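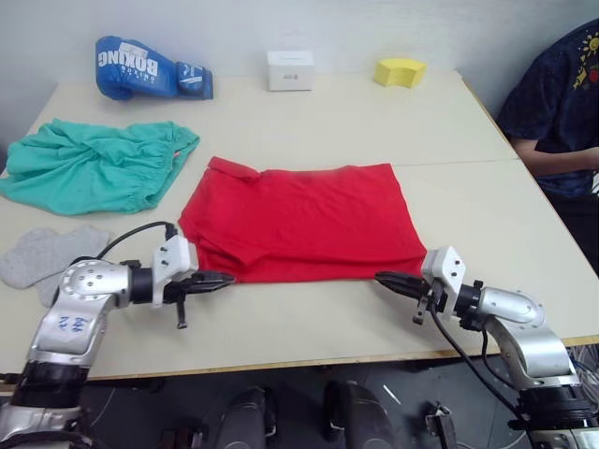 The Whiteley Clothing Exchange is extending its summer collection of children's and adult clothing. The new closing date and the rules for donors are set out in the posts that follow. 1/11

Residents may bring up to 7 bags per household to the Pellow Street branch. Bags should be tied at the top and marked with the general size of the clothing inside. Labels are available at the front desk. 2/11

Items we are able to accept: shirts, pants, dresses, sweaters, school uniforms, winter coats, and unopened packs of socks or underwear. Shoes must be tied or banded together in pairs. 3/11

Items we are not able to accept: bedding, pillows, car seats, helmets, swimwear, and any garment with mold or heavy staining. The drop-off desk will return these to the donor at the time of the visit. 4/11

In June the Exchange received 650 bags. Adult T-shirts made up the largest share by a wide margin, and we now hold enough of these in medium and large to last through the fall. Donors with a choice of what to bring are asked to put children's clothing first.

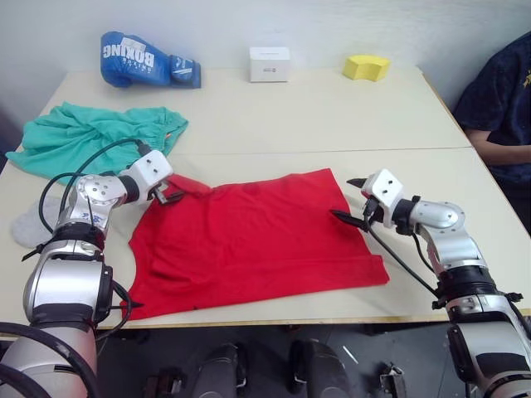 The sizes most needed at present are toddler 4, youth small, and youth medium. Requests for school uniforms have already started, and polo shirts in navy and white are in very short supply. Logos from a former school are acceptable if they can be covered or removed. 5/11

Clothing should be washed and fully dried before it is donated. Please use an unscented detergent if you have one. Several families who use the Exchange have reported skin reactions, and we do not rewash donated items on site. 6/11

Small repairs are welcome but not required. A missing button or an open seam will not cause an item to be turned away. Please pin a note to the garment so that it can be sent to the mending table, which meets at the Trotach Avenue hall. 7/11

Families may request clothing without proof of income. A request form is available at both locations and may be filled out on behalf of a neighbor or relative. Each form covers one person for one season. Please list sizes as they are now; exchanges for a larger size may be made at any time during the season. 8/11

The last day for drop-off is now Wed 5 July. The branch will stay open until 7 that evening. Bags left outside the door after closing cannot be accepted, as the sidewalk must be kept clear. 9/11

Questions about large donations, including store overstock, should be sent to Consuelo Condori at the Pellow Street branch before delivery. Any donation of more than 80 pieces needs a scheduled time at the rear entrance. 10/11
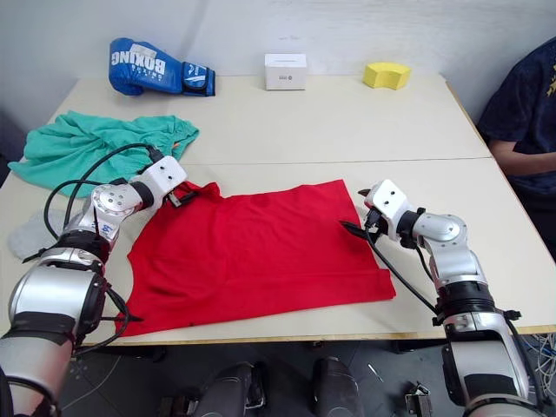 Horácio Veloso: Does the bag limit apply if I am dropping off for my sister's household too? She can't get there before the closing date.

The limit applies to each household. You may bring bags for both, provided that each bag is marked with the name of the household it comes from. Your sister does not need to be present or sign anything. 11/11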